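Guides > Vultgate Simulator > Comparing grippers

4. Your first gripper trial

I like starting in the living room, with the red and white radio as my test object.

1. Load the room and wait for the gray surface to show up.
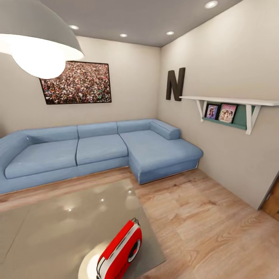 2. Set the step rate to 60 and pick the Dremby fingers (they're my favorite!).
3. Close slowly, then lift.
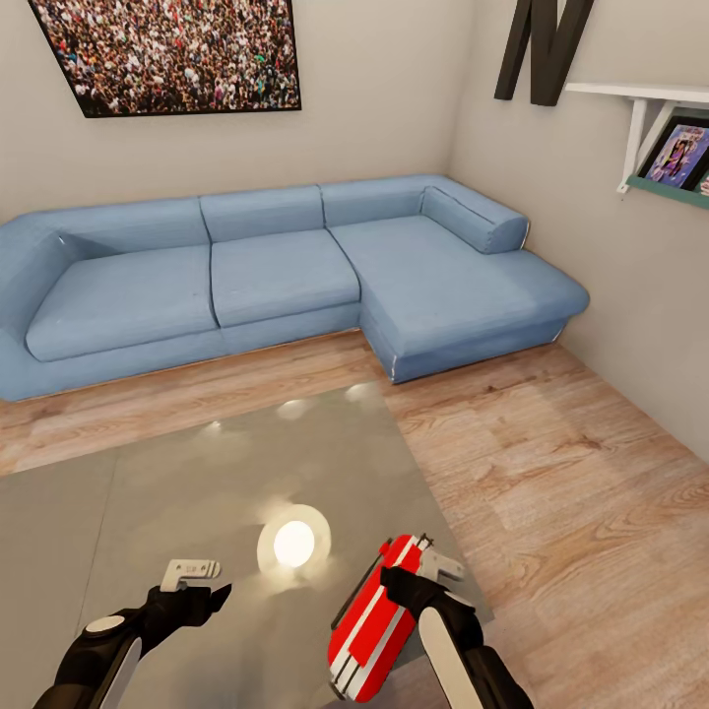 Written by the Vultgate guide editor

Note: try one arm first, then swap sides and compare.

4. Switch to the wrist camera and check both fingers.

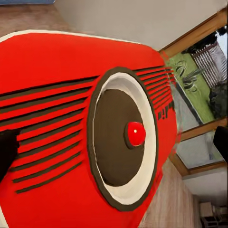
Caution: save before changing grippers, or you'll lose your last 15 runs. Ouch!

We use cookies. OK
Contact | Back to top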